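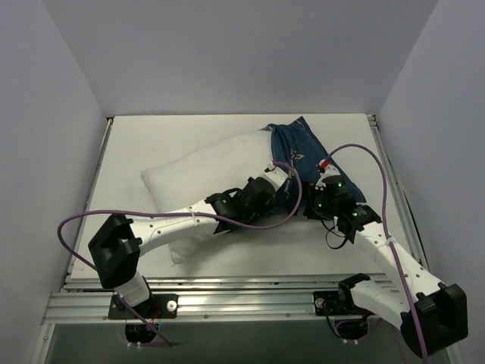 Pillow progress, from the back bench

Hello again from the corner of the shop with all the zip ties in it! A few of you asked at the August open evening how the two-arm build is coming along, and I promised to write it up properly for the newsletter, so pour yourself something and settle in.

The short version: we are now at the pillowcase stage. Krishnamoorthy Reddy and I spent most of the spring on things that don't look like anything (mounts, power, a truly maddening hunt for a bad crimp), and then suddenly there were two arms bolted to a rail and we had to decide what to ask them to do. I wanted something from around the house. Krishnamoorthy wanted something soft, on the grounds that blocks and cups are what everybody does first. So we went with a plain white pillow and a navy blue case, and I have thought about bedding more in the last couple of months than in the rest of my life put together.

If you've never tried it with one hand tied behind your back, a pillowcase is a rotten thing to put on. You do it by feel, and you shake it, and you hold the pillow under your chin, and our arms don't have a chin. What they have is two grippers that need to meet in the middle of the table without whacking each other. The plan we've settled on is that the left arm steadies the pillow while the right arm works the fabric. That sounds tidy written down. In practice the case bunches up at the end of the pillow and we stand there saying "go on, go on" at it like people watching a horse race.

We've logged 62 tries so far. I'd call 8 of them good, meaning the case was far enough up the pillow that you could finish the job with one lazy tug. Krishnamoorthy is stricter than I am and keeps his own column in the spreadsheet, which I've decided not to look at.

Now the build stuff, for those of you who skip straight to it. The booth has white walls and a flat white top, and making it all one color was the best afternoon we spent on the project. Dark cloth on a white table is so much easier to pick out in the pictures we go back over afterward! Both arms sit on aluminum extrusion along the front edge, each on its own black plate, and I can't say enough nice things about extrusion. We moved the right arm over three separate times before we were happy and never had to drill a fresh hole. The arm design is one we've been calling Ruver, after the folder Krishnamoorthy happened to save it in, and the long white links have screw holes all along them, so there's always somewhere to hang a bracket you forgot about.

Cables, though. Oh, the cables. The purple ones run out along each arm and they need a lot more slack than I first gave them. My original routing was beautiful and tight and lasted until the left arm reached across the table for the first time. Now they go up and over in big floppy loops, with a white cable tie on each link to keep things roughly honest, and the rest drops through the openings under the mounts. It looks like a yarn basket had a bad day, but it bends where it needs to bend. I still catch myself leaning over to tidy it.

The parts came from all over. The rail was an offcut bundle from Trendell (40 dollars for the lot, and I'd have paid double), and most of the fasteners came out of the big drawer by the drill press, which I have been refilling, I promise. The control software is our own, and we named it Chacko. The version we're running is build 1521, a number that says more about how often we press the button than how much has changed. If anybody here is good with motion planning and fancies an evening of arguing about elbow angles, please come and find us.

Next up is the corners. Getting the opening of the case over the end of the pillow is half the battle, and then there's the part where the stuffing has to find its way down into both corners, and for that I have no plan whatsoever. Krishnamoorthy thinks a little lift and shake from both arms together might do it. I think we should try a smaller pillow first and see how that goes.

We're also hoping to take the whole thing over to the Irkirstead makers' day, if we can work out how to get the booth through the side door. I've measured it twice and got two different answers. Anyone with a van and a free morning, my name's on the sign-up sheet by the kettle, just write yours underneath.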